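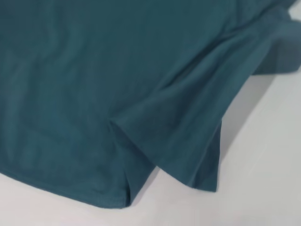 A teal T-shirt on the work table during the trial at Trimham.

Diễm Quách keeps the quote in a plastic sleeve, and she had it out on the desk before I'd sat down. The number at the bottom is $184,000. It covers one folding station with two arms, the software, delivery and a year of support from the vendor, Prurkel. Freight is included. Training is a separate line with "TBD" next to it.

"I asked what TBD meant and they said it depends on how fast we learn," she told me. "So I'm supposed to take that upstairs."

Quách runs purchasing at Trimham, which finishes, folds and bags shirts for small clothing labels. Her busiest stretch is August, when the back-to-school orders and the early fall lines land together. Last August the folding floor got through 2,413 shirts on its best day, all by hand. She has been asked for a recommendation on automating part of that work, and she agreed to talk as long as I didn't expect her to be excited.

I wasn't going to be much help there. I've sat through plenty of these pitches, and the sales deck for this one says the station can fold "up to 2,000 garments per shift." I asked Quách what she made of the phrase.

"Which garments? What's a shift? I wrote both questions down and sent them in. Khải Châu, he's our rep over there, wrote back that a shift was sixteen hours. We don't run a sixteen-hour shift. Hardly anyone I know does."

So she pushed for a trial on Trimham's own stock, and got one. Prurkel set up two arms over a white table, and Trimham supplied the shirts. Over one eight-hour day the station finished 463. That is Quách's own tally, taken from the bagging log. Châu's team had a higher one. Theirs included the shirts a person had to go back and fix.

"I don't count those," she said. "If Khang has to walk over and straighten it, then Khang folded it."

Khang Mai is the floor lead, and he joined us for part of the conversation, standing up, with one eye on the door. He was more generous than she was. He thought the arms did decently with heavier knits and would probably improve. What bothered him was the time before the fold even starts, getting a shirt from wherever it landed to lying flat.
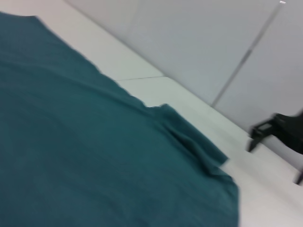 "People look at the fold because the fold is the pretty part," he said. "Ask how it picks one shirt out of a full bin. For the trial they were handed over one at a time. Well, who's handing them over? I have to pay that person." He wanted a feeder added to the quote. When Quách asked for a price she was told it was on the roadmap, and she has drawn a line through that section of her spreadsheet until somebody sends a figure.

The spreadsheet is worth a look. It has rows I rarely see in a plan like this: floor space lost to the safety zone, a new electrical run, spare gripper fingers, the hours Mai will spend babysitting in the first months. She also has a row called "Đào." I took it for a supplier. It's an old bagging machine the shop bought used and named after the woman who sold it to them, and the row shows every dollar spent on it after the purchase, year by year. Quách uses it as her reality check. The total is more than double what they paid.

"When a vendor tells me maintenance is three percent, I go look at Đào," she said.

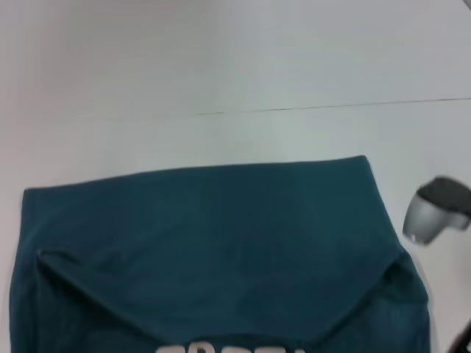 Payback periods are where most of these plans go soft, and hers has gone through four drafts. The vendor's version assumes every shirt counts the same. Trimham's contracts don't work that way: a plain shirt folded a little crooked gets bagged and shipped, while a printed one has to show its print square in the bag or the label can send back the whole carton. The teal shirt on the trial table had white lettering on it, and the station would have to place that kind of print properly every time to earn the rate Trimham charges for it. Quách asked for a written accuracy figure on printed stock. She got a video.

"It was a nice video," Mai said.

I asked about leasing. Prurkel offers it through a finance company, Postano, on a three-year term, and Quách had the draft agreement under the quote. The monthly payment looks manageable. The clause she has circled says software updates continue "at the provider's discretion," and another makes the customer responsible for shipping the unit back in its original crate.

"Where am I keeping a crate for three years?" she said. "Seriously, where? Have you seen our back hall?" I had, on the way in. You go through it sideways.

She hasn't said no. Her draft recommendation asks for a second trial — a full week, Trimham's people doing the loading, printed and plain stock mixed as it arrives — with the feeder priced in writing first. If Prurkel agrees, she'll hold the money in next year's budget. If they don't, she would like to spend a small part of it on better tables and a second bagger.

Châu, reached by phone, said a week-long trial was "something we'd be open to discussing." I read that back to Quách. She wrote it on the sleeve in marker, next to TBD.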